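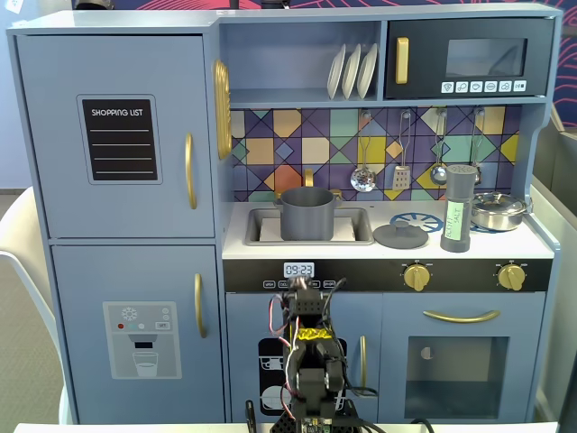 The kitchen at Sulerden, with the big pot in the sink and the ROYAL SALT within reach.

The smallest kitchen at the Sulerden play center has a refrigerator that dispenses nothing and a shopping list that has four blank lines and no room for opinions. The woman who looks after it bought it secondhand in November and has been tidying it ever since.

"I have a real kitchen at home," she said. "It doesn't get this much attention. It also doesn't have gold handles."

She is proud of the handles, and prouder of the backsplash, a riot of purple, teal and mustard that she says she would never dare put in her own house. The utensils hang under the shelf on their little hooks. The plates stand upright above them. The pots are another matter.

"The pot lives in the sink," she said. "I put it on the stove, I turn my back, it's in the sink. I've stopped fighting. Mine at home lives in the sink too." 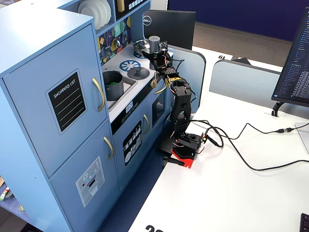

Greens in the pot, pot in the sink, dinner at some point.

The menu leans heavily on soup. Asked what goes into it, she said anything green, then whatever is left on the floor. A regular customer, age four, once charged her 900 dollars for a bowl and would not take a card.

The salt was her idea. She wanted a shaker that looked as if it had come from a better class of kitchen, so she wrote the label herself.

"Plain salt, they ignored," she said. "Royal salt, they line up for. I should have gone into marketing."

Her rules for closing time are short – plates on the shelf, utensils on the hooks, salt by the stove – and she admits that the third one is mostly for her own peace of mind. 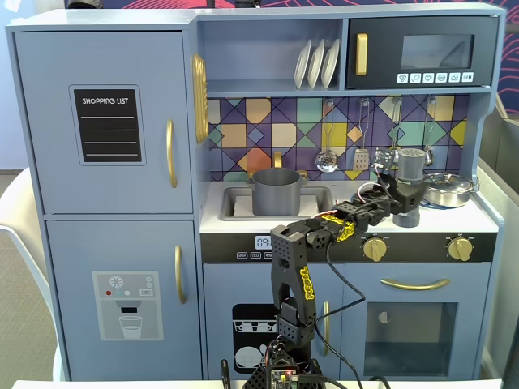 "A cook should be able to find the salt with her eyes shut," she said. "My mother used to say that. My mother also lost her glasses in the freezer, so take it as you like."

She has turned down a second kitchen from a family on Onyeka Street, on the grounds that it would need a second set of pots, and she knows where those would end up. She did ask whether it came with a dishwasher. It did not.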